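Prendau brings its orchard papers home to Drusaddale with a new shop and a spring range

DRUSADDALE, March – Prendau, the family-run maker of printed wallpapers and kitchen linens, is delighted to announce that it will open the doors of its first shop in Drusaddale this spring, in the old seed merchant's building at the top of Tikum Lane, a short and fairly gentle walk from the market square.

The shop has been a long time coming, and those of us who have spent the winter scraping paint off its window frames are very glad to see the end in sight! There will be 20 wallpapers to look through on the ground floor, nine of them new this year, with the linens up a small flight of stairs and a big table by the window where customers can spread out their samples and take as long as they please over them.

Fruit and hedgerow plants have always been close to our hearts, and the new papers carry on in that spirit, with pears, damsons, quinces and a rather cheerful rhubarb that began as a doodle on the back of an envelope. Alongside them comes Tijani, a range of plain papers in soft, chalky colours, made for anyone who loves a busy pattern on one wall but would like a bit of peace and quiet on the other three.

"We have sold by post for so long that we know our customers' handwriting better than their faces," said a spokesperson for Prendau. "It will be lovely to put the kettle on and meet them properly at last."
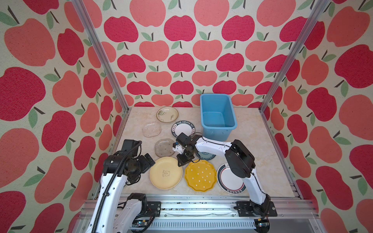

Rows of apples in raspberry red and coral pink, with pale green leaves, on an off-white speckled ground.

The first 998 visitors will be given a free sample book to take home, and children can pick up a colouring sheet at the counter. Free paper-hanging lessons, each lasting 2 hours, will run in the back room through the spring, with paste and brushes provided (old clothes are a very good idea).

The shop will open at 9 in the morning. Samples can still be ordered by post in the usual way, and press enquiries are welcome at the Prendau office in Drusaddale.

ENDS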